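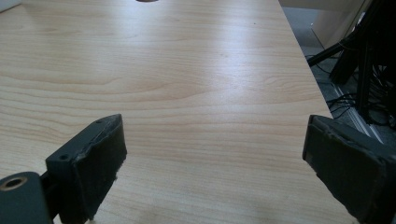 Suddale towel service promises a lot for a folded square of terry

SUDDALE — A household linen service called Jotent opened sign-ups here in July with the claim that it can take "the whole towel problem" off a family's hands for a monthly fee. Whether Suddale families knew they had a towel problem is another matter.

The offer is simple enough. Customers leave used hand towels and face cloths in a bag by the door, and Jotent washes them, folds them on a table and brings them back. The company, owned by the Vallberg laundry group, says 384 households have signed up. It would not say how many of those are paying and how many are on the free first month.

Jotent also says its folding method lets a customer store more towels on the same shelf. Asked for the measurements behind that, a company spokesperson sent a brochure. The brochure repeats the claim in larger type.

Soon-im Jeon, who ran the laundry room at the Ostrowski guesthouse before she retired, was not won over.

"A small towel is a small towel," Jeon said. "You shake it out, you lay it flat, you fold it in three. If you have a table, you have everything they have."

Her bigger worry is wear. Terry cloth goes at the hems first, she said, and a towel that gets washed after every use will show it sooner. Jotent's terms cover lost items but say nothing about frayed edges or faded prints.

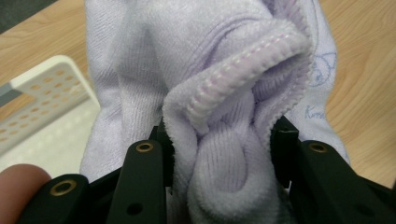

A lavender terry towel with pink stitching along its rolled hem. The outer edge is slightly frayed.

The company says its wash is "gentle on all fabrics" and that it has had few complaints. It did not give a number.

There is also the matter of sorting. Children's towels with cartoon prints are easy to match to a home, but plain white ones are not, and Jotent relies on a clip-on tag that customers must attach themselves — 200 tags come with each starter kit. Replacement tags cost extra.

Sign-ups for the free month remain open. Customers who do not cancel before it ends are billed automatically.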